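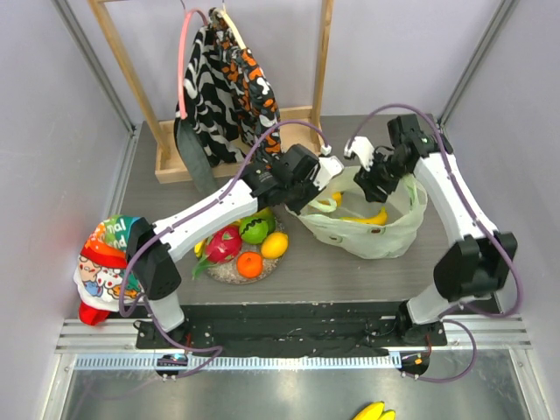 # Chapter 6: Fruit, from the Bag to the Plate

If you grew up in a house where somebody cooked, you probably learned to handle fruit long before you learned to handle anything else in the kitchen. You were sent to fetch an apple, or told to put the bananas on top so they wouldn't get squashed, and without any lesson at all you picked up a fair amount of what this chapter is going to cover. So please don't be put off by the number of pages. Much of it will feel like an old friend, and the parts that don't are the parts worth slowing down for.

In Chapter 5 we dealt with dry goods, which are patient. A sack of rice will sit on a shelf and forgive you nearly anything. Fruit is alive in a way that rice isn't, at least for our purposes, and it goes on ripening after it is picked, while it rides home in the bag, and while it waits on your counter for you to make up your mind about it. Every decision you make along the way, from what goes at the bottom of the bag to what shares a plate with what, will show up a few days later in the flavor and the feel of the thing.

## The bag

We begin with the bag because that is where most bruises begin. A soft bag with a wide opening and two looped handles is a fine thing for carrying fruit, and it is the kind we used in the Oline teaching kitchen when we were trying out the exercises for this edition. It gives a little when you set it down, and it lets you reach in from the top without digging. Its one weakness is that it has no real shape of its own, so when you lift it by the handles everything inside slides toward the middle - the hard against the soft, the heavy against the light.

Pack with that slide in mind. Firm, heavy fruit goes in first, and bananas go in last, lying along the side with nothing on top of them. When you get home, set the bag down flat, fold the handles back out of your way, and take things out one at a time. Tipping the whole lot onto the table is quick (we have all done it!) but a pear can take a bruise that you won't see until the next day.

## The plate

A plate of fruit is for looking at as well as for eating, and a round plate in a quiet color, a speckled gray or brown for instance, will flatter almost anything you put on it. Leave enough room that a person can lift out one piece without starting a landslide. Bananas give off a good deal of ethylene, the gas that hurries ripening along, so if your other fruit is already where you want it, give the bananas a place to themselves.

## Before you read on

You will need a bag, a plate, and a small assortment of fruit, including at least one banana. Set aside 30 minutes for Exercise 6.1, in which you will unpack and arrange your fruit, and plan to look at it again after 24 hours. Keep your notes from both sittings, as we'll come back to them in Section 6.4 when we talk about ripening charts.

**Words to know:** ripening, ethylene, bruise, bloom, stem end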